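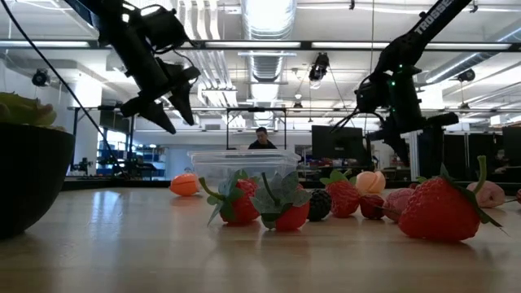 Waraporn Sriwong told me on the phone this morning that I had the threads wrong, and that a wrist thread should never be cut with scissors. You untie it or you let it wear through. If it has to come off sooner, you pull the knot loose with your fingers and put the thread somewhere high, like a shelf or the fork of a tree. I had written in my notes that people snip them off after three days. She said some people do, and her grandmother would have had words with them.

So I corrected the notes, and that took most of the morning. I have 16 pages on white cotton threads now and I still don't think I understand the order of things. As I have it, the thread is wound around the base of the Buddha image first, then passed through the hands of the monks while they chant, then brought to the water bowl. After that it is cut into lengths and tied on people. Waraporn says the house blessing is different, with the thread going all the way around the building, and I should keep the two apart in the text. I had them mixed together in one paragraph.

Lunch was late. Rain from one until past three. August has been like this all month.

In the afternoon Patricio Gallardo came by to return the ladder and stayed for coffee. He looked at the thread on my left wrist and asked if I believed in it. I said I didn't know. It was tied on me at the temple in July by a monk whose name I didn't catch, and I have kept it on through showers and dishes and gardening. It is gray now. Patricio wears a medal of Saint Christopher that belonged to his father and he says he doesn't believe in that either, but he went back 70 miles for it once when he left it in a motel. I asked if I could use that and he said yes, as long as I got the motel right. It was in Josum, the one by the gas station.

Wrote to Nam-gil Shim about the knots. He tied 20 of them for me on a board last winter, each with a tag, and two of the tags have come off. I think one is the plain square knot and the other has the extra turn that is tied while saying a wish for the person. I don't want to guess. I also asked if the red thread he mentioned is from the same custom or a separate one. My feeling is separate.

Auður Kvaran wants the chapter by the end of the month. I told her yes before I looked at what is left — the part on water, the part on who may tie a thread for whom, and the whole list of sources. She also wants the title shortened. I have no better one yet.

Around six I took the bus to Clotumwood for the evening chanting. There were 15 of us on the floor mats and my knee gave out halfway, so I sat on one of the chairs at the back. A small boy had threads on both wrists and was chewing one of them. His mother moved his hand down each time and he put it back.

Home by nine. Thread still on. The knot has slipped to the inside of my wrist and it catches on the desk when I write. Need to buy lamp oil and call Waraporn back about the water.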